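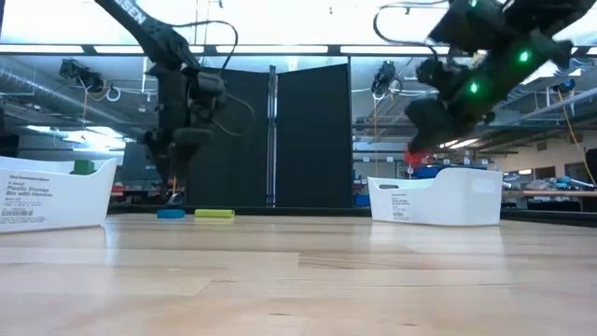
14 May 2019
2 min read

Sound archive, Prokopenko interviews. Transfer of reel 4, side A.

Tape is quarter-inch acetate, recorded at 3¾ ips, half track. Box label says 7½, wrong. Leader replaced at the head, old splice had dried out. Played on the Stevum deck after cleaning heads and guides. Azimuth set by ear on the interviewer's sibilants - no tones on the reel.

Captured flat at 96 kHz, 24 bit. Running time nearly 188 minutes with the pauses left in. Two dropouts in the passage where he recites the ballad he learnt at school. Left both alone in the master. Access copy has a light high-pass at 60 Hz for the mains hum, nothing else.

Speech is clear until the move to the dining room, then crockery over most of the answers about his years as a columnist on the Vusstead paper. Amirhossein Karimi is transcribing and wants that stretch at half speed with the level up. Sent him a separate file.

He sings at the end of the side, unaccompanied. Peaks go over on the last verse. It is on the tape, so no use recapturing lower.

Catalogue gives the interview as November, but he mentions lilac out in the garden. Query to Trokia, who hold the correspondence.

Side B next. Check the pinch roller first.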